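Jemville Celebrity Desk: progress report for Graziella Donati

Dear Graziella,

Thank you again for your patience with us, and for the lovely note you sent after the Lo Presti wedding special, which I read out to everyone!

The wedding pages

Gianni Lo Presti's quiet ceremony in Pedevside brought us more new readers than any story this year, and Tiziana got the guest list confirmed by two people before we ran a word of it.

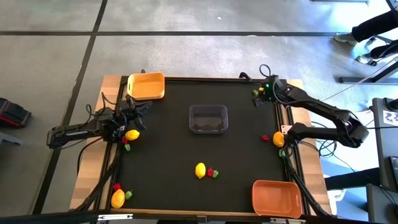 She has also begun a series on couples who married in secret, with three parts finished and a fourth promised for September (she is still waiting on a call back from the Ruggiero agency, bless her).

Corrections

We ran one, over the bride's age, and Fiorella wrote to her personally.
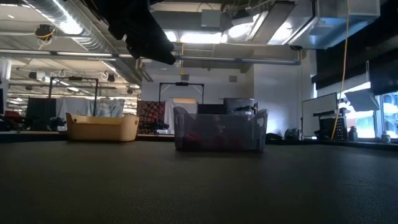 Still to do

The remaining part of your grant will go toward Fiorella's travel to Wullar and six months of photo licenses.

Warmly,
Leonardo Testa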